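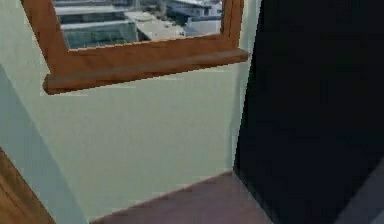

What happens when a home robot loses track of where its own arm is?
It should stop and hold still until a person resets it. In our tests this winter it kept moving in 6 runs out of 49, and we are looking for people to help us find out why.

Print this page | E-mail this page
Share (17) | Comments (6)

Jatis builds control software for household robots. In January our Toson controller failed a safety check in simulation. After a blocked-view warning, the arm was supposed to freeze. In the failed runs the warning was logged, the stop command was sent, and the arm went on with its last move anyway. All the failures were in simulated rooms. Work on the physical arm is on hold until the fault is understood.

We need 20 participants for a study at our Bralta office. You will sit at a screen, watch simulated runs and press a key when you think the robot should stop. Some runs contain the fault and some do not. We will compare your timing with the log. No part of the study puts you near a moving machine.

Who can take part
You must be 18 or older and able to read text on a monitor at normal distance – glasses are fine. You do not need to know anything about robots. People who have worked for Jatis or for our testing contractor, Oyelaran, cannot take part.

What is involved
One session of two hours, with a break in the middle. Sessions run on weekday evenings and on Saturday from 10 a.m. We record key presses and your answers to a short form. We do not record video or sound. Participants are paid by gift card at the end of the session, and you will still be paid if you decide to leave early.

Some people get eye strain or mild motion sickness from the simulated views. Tell us before you start if screens have caused you trouble in the past.

How to apply
Write to Naima El Sherbiny at the Bralta office with your name, a phone number and the times you can come in. Questions about the fault itself go to Jonas Zaugg, who runs the safety review. A written summary of the findings will be sent to every participant who asks for one.

Print this page | E-mail this page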